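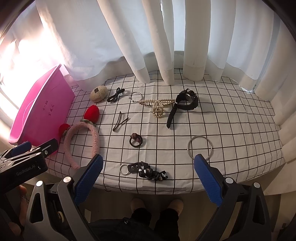

Liette McIntyre used to lose a hair tie a day. They went under the bed, into coat pockets, down the side of the car seat. She bought them in packs of 60 and was always out by the end of May.

Last year she moved into a one-bedroom on Sellwood, 535 square feet with 2 closets, and decided the small things would get one place to live. She chose a plastic tub. Bobby pins, hair ties, the pearl claw clip, her watch and a spare key ring all go in at night.

"I tried a tray with compartments first," she says. "I spent more time sorting than I did on my hair."

Chaiwat Onsri, who runs the repair counter at Lachance, sees what happens to accessories stored badly. Pearls get knocked off claw clips. Fuzzy headbands pick up every loose pin in the drawer. He tells customers to empty the container onto a light cloth once a month and look at each piece. A grid print helps, he says, as black pins vanish on anything dark.

McIntyre does hers by the window in the morning. Stretched elastics go in the trash. Knitted pieces get a shake and a quick pass with a soft brush — strawberries included, if the headband has them. Clips with teeth go back in last, on top, where they won't snag anything.

The whole job takes her 29 minutes, counting coffee. She still buys hair ties, but the last pack has made it through the winter.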